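Minutes – play kitchen and home corner working group, Wiltberg Family Center

8/15/19, small meeting room, 3 p.m.

**Present:** Glenys Bowen (chair), Javiera Olivares, Ifor Lewis, Unnur Thorlacius (minutes)

**Apologies:** Dilwyn Pritchard, who sent written comments on storage. They were read out under item 4.

## 1. Minutes of the last meeting

Agreed with one correction. The rug quote from Plimis was for the reading corner and should not have been listed under the play kitchen. Unnur to fix the file copy.

Matters arising: the loose handle on the cupboard has been tightened. Ifor has still not heard back about the shelf brackets and will call again.

## 2. Play food

Javiera went through what is in the play food boxes now. Most of it is hard plastic and in fair shape. The cloth bread and cloth cheese slices have come apart at the seams, and she asked that they be thrown out instead of mended again. Agreed.

Glenys asked if the vegetables should be kept together or mixed in with everything else. Javiera said the three-year-olds tip out whatever box they are given, so the mixed box ends up all over the floor. She wants to put out a few pieces at a time on a tray and keep the rest on the high shelf. The tray has a raised rim, which helps keep round pieces from rolling off.
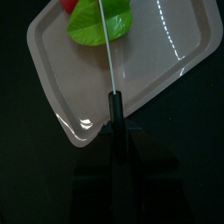
Ifor was in favor but asked who would change the pieces over. Javiera said the morning staff could do it while setting up, and that it would take less time than sorting the big box at the end of the day. Unnur said the afternoon group is older and may want more to play with. It was agreed that the afternoon group can have a second tray if they ask for one.

There was some talk about small parts. Glenys reminded everyone that anything that fails the choke tube test stays out of the toddler room, including parts that have come off bigger toys. Javiera will go through the boxes with the tube before the new term and put any doubtful pieces in a bag for Glenys to look at.

Agreed:

- Trays to be used for play food in both rooms from the start of term.
- Cloth food to be thrown out.
- Javiera to check all small pieces.

## 3. Real pots or toy pots

Carried over from last time. Ifor still prefers real pans and bowls. They last longer and the children like the weight of them. Unnur said the noise is a problem in the toddler room, where the floor is tile and the sleep area is on the other side of a thin wall. She would like plastic bowls in there, at least until after nap time.

Glenys asked for a middle way. After some discussion it was agreed that the preschool room keeps metal pots and the toddler room gets plastic bowls and baskets only. Ifor asked that his view be noted, which is that the toddlers will bang whatever they are given.

On buying more, Ifor had prices from two suppliers. Prisora has a set of bowls and a colander but will not split the set. Xiong will sell single pieces, with free delivery on orders over $100. The group preferred Xiong as we only need bowls. Ifor to put in an order and keep it within the amount agreed in item 5.

Javiera asked that we not buy any more cutting boards. We have enough, and they mostly get used as doors, ramps and walls. No objection.

## 4. Storage and tidying up

Dilwyn's comments were read out. His main points:

- The deep toy chest should go. Things at the bottom never get used and the lid is heavy.
- Baskets with slots in the sides are better than solid boxes. Children can see what is inside, and crumbs and sand fall out.
- Bowls should be stacked inside each other, largest at the bottom, and kept on the lower shelf.
- Labels should be pictures, with the word underneath.

The group agreed with all of these except the last part of the third. Unnur said the lower shelf is where the dolls' clothes live, and she does not want them moved again. Bowls will go on the middle shelf for now. Glenys to let Dilwyn know.

Javiera suggested a short tidy-up routine, with the table done first and the floor second. Food goes back on the tray, pots and bowls go to one side, and the basket is for anything left over. She has tried it with the preschool group and would like the toddler staff to try it as well. Unnur was willing but said it needs a song. Javiera will write one down, or find one.

Ifor asked for the table to be wiped every time after tidying, not only on Fridays. Agreed – cloths are in the cupboard under the sink in Room 601. 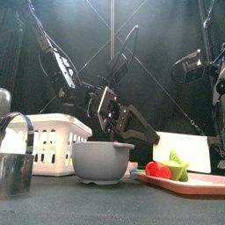

## 5. Money

Glenys reported that $700 is left in the equipment budget for this year. It has to cover the reading corner rug as well as the play kitchen. The group agreed to hold the rug over until November and see what remains.

Ifor may spend up to $100 on bowls. Anything above that comes back to the group first. Receipts to Glenys, please, with the room name written on the back.

## 6. Any other business

Unnur asked if families could be invited to give clean plastic play food they no longer need. Glenys was in favor as long as it goes through the same small parts check. Unnur to write a short note for the newsletter.

Javiera has two spare aprons in child size and will bring them in.

## Actions

- **Javiera** – small parts check, throw out cloth food, tidy-up song, aprons
- **Ifor** – shelf brackets, bowl order from Xiong
- **Unnur** – correct last minutes, newsletter note
- **Glenys** – reply to Dilwyn, look at doubtful pieces

Next meeting in November, date to be sent by email. Meeting closed at 4:10 p.m.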